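Home | Articles | Kits | Makers | Random page

Wodlow Gripper Kit

The Wodlow is a two-finger gripper kit sold by Brirum, and I've been keeping this entry up since I built mine in January. It comes as 194 parts in one box, and the manual is 42 pages long - more than you'll want, but the wiring section is great! 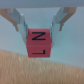
Wodlow fingers holding a red letter cube over a tabletop.

Each finger pairs a tan outer plate with a white inner pad, and the pads do the gripping. I like them a lot on small blocks (my kids' letter cubes get borrowed constantly). Spare pads are sold in pairs by Zukia, and the older Hafþórsson pads fit too if you swap the screws. The kit weighs 185 grams built, so check what your arm can lift before you order.

Category: Robot kits and grippers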